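May 7, 2024
By Zerrin Demirtaş

Puppet Festival Fills Zinden Hall Again After Four Quiet Years

We use cookies to remember your preferences. Accept | Manage settings

The Likon Puppet Festival came back to Zinden Hall over the weekend, and anyone who had wondered whether people would still turn up for marionettes and shadow plays had only to look at the line for coffee, which ran down the front steps and most of the way to the bus stop.

Performers came from 11 countries, and the organizers sold 319 weekend passes, along with a good many single tickets at the door. It was the first full festival in four years, and there was plenty of hugging in the lobby between people who had mostly kept in touch by postcard and late-night phone calls.

"I packed my puppets and then unpacked them twice to make sure they were all there," said Shigeru Uchida, who opened the main stage with a gentle, very funny piece about a fisherman and his umbrella. "I was as nervous as a beginner, and I have been doing this since I was a boy."
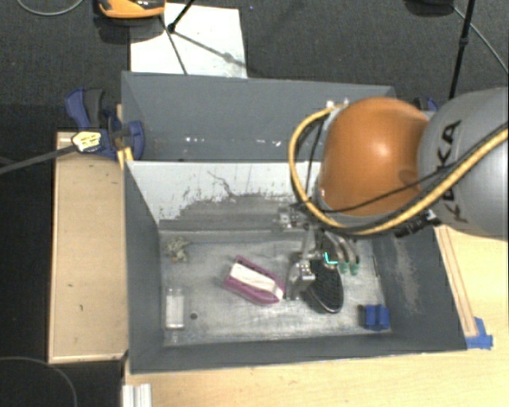
The busiest room was the upstairs workshop, where Azlan Jugah taught families to cut shadow figures from black card – the littlest ones got help with the scissors – and then let them try their creations behind a lit sheet. He had planned on one session each morning and ended up adding another after lunch, to loud cheers from the hallway.

Saturday's late show belonged to Ásdís Þorgeirsson, whose troll family, dressed in her grandmother's old knitting, earned a long standing ovation and an encore she admitted she was making up as she went along.

A smaller evening of short pieces is planned for November at the same hall, with tickets going on sale over the summer.

Contact the newsroom | © 2024 Budeck Weekly | Back to top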